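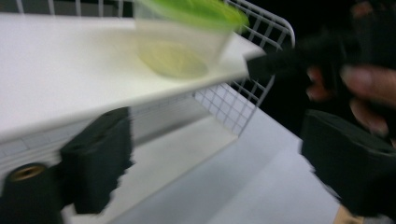 Green-lidded cup on the white shelf.

August, nearly ten at night, heater on, feet up.

Well, the rain finally came and of course it came all at once. I woke in the dark to it drumming on the carport and lay there feeling very pleased with the whole world, thinking of the broad beans and the lemon tree and that poor strip of lawn down the side, and I must have drifted off again still pleased, and then when I got up to put the kettle on I looked out the kitchen window and saw water sheeting down the side of the tank, from the seam this time and not from the tap. I said a word I won't write down here. Then I put my gumboots on over my pyjamas and went out and stood looking at it, as if looking would help.

I have been pretending about that tank since Easter. It was here when we bought the place and it was old then, and the dribble from the tap end was something you could live with if you kept a bucket under it and tipped the bucket on the hydrangea every morning. The hydrangea has done beautifully out of it. But the seam is another matter. By breakfast there was a proper channel running past the clothesline and under the fence, and I had to go next door in the wet and apologise for the state of their path, and they were lovely about it, as they always are, and sent me home with a jar of cumquats.

So that was the morning. I rang Harnix as soon as they opened, which is eight in winter, and the young man was very patient while I went out with the cordless phone and read him the marks off the side of the tank, most of which have worn away. He thinks a patch would hold until spring but he wouldn't put his name to it beyond that. A new one the same size, with the old one taken off and the stand levelled and the pipes done, comes to $3380. I asked him to say it again and he did, quite kindly, and it was the same the second time. He is going to email it through so I can look at it sitting down.

I had set my heart on spending that money on the bathroom. I've had the tile samples leaning against the hall skirting board since before Christmas, and I'd got as far as choosing between the grey and the slightly less grey. I suppose the tiles won't go off. And when I think about last January, with the restrictions on and the beans curling up on their poles by lunchtime, I know perfectly well which of the two I'd miss. You can have a perfectly good wash in an ugly bathroom. Still, I moved the samples into the linen cupboard this afternoon so I wouldn't have to walk past them, and felt a bit sorry for myself doing it.

It eased off late in the morning and I thought I'd better walk down and look at the creek while it was up. I do love it after rain. From our gate it's about 400 metres to the footbridge if you go by the lane, a bit more if you go round by the road to keep your feet clean, and I went by the lane, naturally, and ruined my good socks. The water was right up under the planks, the colour of milky tea, with sticks and foam and somebody's tennis ball going round and round in the eddy behind the big rock. You could hear it before you got to the bend. A few people had had the same idea and we all leaned on the rail saying how high it was. An older chap with a kelpie told me he'd seen it over the handrail once, years ago, and the dog looked as though it didn't believe him.

There were two wood ducks sitting on the bank on the far side, very dignified, well above it all. And the wattle is out! I'd been so head down with work that I'd missed it starting. The whole slope on the Tranimside side is yellow, and even soaked through and hanging its head it made me feel better about the money. I broke off a small piece that was down on the path already and brought it home in my pocket, and now there is yellow fluff through the pocket and all over the bench, and my nose has been running since lunch. Every year I do it. Every year I tell myself that this time I'll leave it on the tree.

I came back the long way so I could stop at Šimkus for bread, and they'd sold out of the rye but there was one poppyseed roll left, the long sort, and I took it as a sign. The windows were all steamed up and there were wet umbrellas in a heap by the door and everybody in the queue was talking about their gutters. I do think a good downpour does more for a street than any number of fetes. I heard about a ceiling in the next street that came down over a piano, and about a man who keeps his rain records in the back of a recipe book that was his mother's, and it was all so interesting that I missed my turn and had to be called twice. I told the tank story and got a very gratifying groan.

Lunch was soup from the freezer, with no label on it, which could have been pumpkin or could have been sweet potato and was in any case orange. I ate it standing at the window keeping an eye on the seam. By then I'd shoved an old towel round it and tied that on with the dressing gown cord, and it was slowing things down a little, or else the level had dropped below the worst of it. I've got every tub we own lined up along the wall, the baby bath from the shed, the esky, the big stockpot, the recycling tub with the crack in it that I'd forgotten had a crack in it. It looks like a very sad jumble sale. But I did hate to see it all running off under the fence after waiting so long for it, and I've now got enough put by to do the pots for weeks.

In the afternoon I had a go at the seed tin, as it was too wet to do anything else and I didn't feel like being sensible indoors. I tipped the whole lot out on the table and sorted it into this year, last year and hopeless. There was a good deal of hopeless. I found four packets of the same beetroot, all opened, all with a pinch taken out of them, so I must buy one every spring and forget. There was also an envelope in my mother's handwriting that just says "the good ones", and I have no idea what they are. Flat and brown and papery. Parsnip, perhaps? She never threw out a seed in her life and never wrote down a name either, because she knew what she meant. I've put them in a tray on the laundry windowsill with a bit of damp mix over them and we shall see, though I'm not expecting much after all this time. I had a little cry while I was about it, just a short one, and then a piece of the poppyseed roll with too much butter.

My sister rang at teatime from Skumville and they'd had hardly a drop, just wind, and she was quite put out to hear how much we'd got. I held the phone out the back door so she could listen to the gutters. She says get the bigger tank while I'm at it. She always says get the bigger one, it's how she ended up with that dining table that has to be walked around sideways, but I did write it down on the back of the gas bill so I can ask Harnix the difference. Then she told me all about the choir and the trouble over the altos, and I did the ironing with the phone under my chin, and by the time we'd finished I'd ironed a tea towel and both sides of a pillowcase, and I don't iron either as a rule.

It's started again now, lightly, more of a patter than a drumming. I went out with the torch before I sat down and the towel is holding and the esky is nearly full, and the frogs have started up behind the shed, where I hadn't heard them since I don't know when. I stood there longer than I needed to. It smelled wonderful, all leaf mould and wet brick.

To do tomorrow: email Harnix back about the size, take the cumquat jar back washed (and put something in it, you can't hand back an empty jar), find the other gumboot sock, look up what parsnip seed looks like. And ring about the bathroom and tell them not before autumn.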